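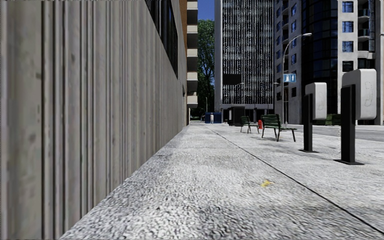

Walkers Wanted: Undness Neighborhood Walking Study

The Undness Street Project is looking for adults to take part in a study of everyday walking. We want to know which routes people choose on foot, what makes them change those routes, and how they feel about the sidewalks, crossings and bus stops they use. The results will go into a report for the city's next pedestrian plan.

You do not need to be a fast walker or a regular one. People who walk only to the bus stop or the corner store are as useful to us as people who walk for an hour before work. We have 63 places. The first group starts in September.

Who can take part

You can apply if you:

Are 18 or older
Live or work in Undness or Yorath
Make at least 3 trips on foot in a normal week (a trip can be as short as one block)
Can read and write in English, or have someone at home who can help you fill out the diary
Expect to stay in the area until the study ends

People who use a cane, walker, wheelchair or mobility scooter are welcome, and so are people who walk with a stroller or a guide dog. In our last survey we heard very little from residents over 70 and from people who work night shifts, so we would especially like to have both groups this time.

Only one person per household can join. If two people in your home are interested, please decide between you before applying.

What you will do

The study lasts six weeks. You will come to one intake meeting, keep a walking diary, and come to one closing interview.

The intake meeting takes an hour. We go over the consent form, show you how to fill out the diary, and ask about your usual trips, your work hours and any health conditions that affect how you get around. You can skip any question.

The diary is a small paper booklet with one page per day. For each trip, write down where you started, where you ended, which streets you took and anything that slowed you down or made you turn back. Cracked pavement, parked cars, a missing curb ramp, standing water, poor lighting and long waits at a signal all count. So does a street you avoid just because you don't like it. Most people in the pilot filled out a page in under ten minutes. If you miss a day, leave the page blank and go on to the next one. Please don't fill it in later from memory.

A phone version of the diary is available through Hivier, the survey service we use. It asks the same questions. It does not track your location, and you don't need to keep it open while you walk.

During the fourth week, a member of our team will join you on one of your regular walks if you agree to it. You pick the route and the time. This part is optional and does not affect your base payment.

The closing interview takes 45 minutes and can be done in person or by phone. We record the sound only, and the recording is erased once it has been typed up.

Payment

You will receive $75 after the intake meeting and $150 after the closing interview. The optional joint walk pays an extra $40. Payment is by check or prepaid card. If you leave the study early, you keep whatever you have already been paid.

Bus fare to and from our office is covered. Bring your receipt or tell us the route number.

Your information

Your name and address are kept separate from your diary. Reports will not show your home street or your place of work. Diaries are stored in a locked cabinet and destroyed two years after the report comes out. You can ask us to remove your diary at any point before the report is written, and you do not have to say why.

Meetings

Intake meetings are held at the project office, Room 411, Clurker Building, Undness. The entrance on the parking lot side has a ramp and an elevator. Evening meetings are on Monday at 6:30 p.m. Daytime meetings can be set up by phone. Children may come with you, but we don't have child care on site.

How to apply

Call the office or stop by and ask for Yaowalak Thaweesak, who handles sign-ups. She will ask you a few short questions and tell you whether you fit one of the open places. You can also pick up an application form at the Yorath branch library, next to the returns desk, and drop it off there when it is filled out.

We try to answer within a week. If all the places in your age group are taken, we will offer to put you on the waiting list.

Questions about the research itself, including the consent form, should go to the study lead, Sota Murakami, at the same office. Thai-speaking residents who would like to talk to someone before applying can ask for Fongchan Meesuk.

Please do not send medical records or copies of ID with your application. We will check your ID at the intake meeting and give it right back.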